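### 3.2 Where the caps go

I should say up front that I came to hats late in this study. We started out asking people in 20 homes how they keep the stuff that lands by the front door (keys, mail, umbrellas, the dog's leash), and caps kept turning up in the answers whether we asked about them or not. A cap has no obvious home! It doesn't fold, it won't stack with anything except another cap, and the brim sticks out wherever you put it. So for the second round I dropped the umbrellas and gave the cap its own set of questions, with 198 written answers to work through by the end of November.

The storage piece we settled on is an open wire stand, two rings on a center rod, one ring a bit bigger than the other. We'd tried the Jarora wall pegs first, and people in the Tultero building liked them fine, but pegs need a wall and a drill, and half our renters weren't allowed either one. A stand just sits there on the table (Figure 4).

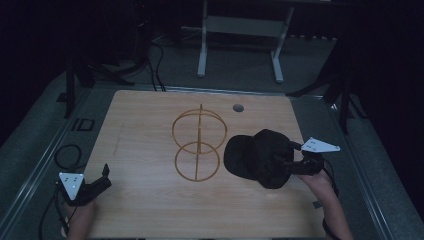
**Figure 4.** The wire stand and a cap on the tabletop.

What I wanted to know was pretty simple. Do people put the cap on the top of a thing like this, or do they leave it lying next to it? Of the 198 answers, 41 said "next to it," sometimes with a little apology attached, and I found those the most interesting ones to read. Several people told us that hanging a cap felt fussy, like something you do for a good hat. Others said they worried about the rod pushing a bump into the crown. I don't have a good answer on the bump. Baláž (our name for the longest-running household in the study) has kept the same cap on a rod since spring and reports no bump, but that's one cap.

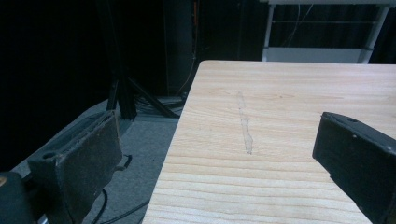

The table itself matters more than I'd planned for, and I wish I had put it in the first questionnaire. People were much happier to drop a cap straight onto bare wood than onto glass or a painted shelf, and when we asked why, they mostly talked about marks. Pale wood with a fine grain like ours is forgiving in some ways, but a faint grayish streak running across the lines can still catch your eye once you know it's there. In the Fumness apartments, where the hall tables are painted dark, the complaint was dust, and caps ended up on door handles. I've coded door handles separately in Section 3.3, together with chair backs and the newel post.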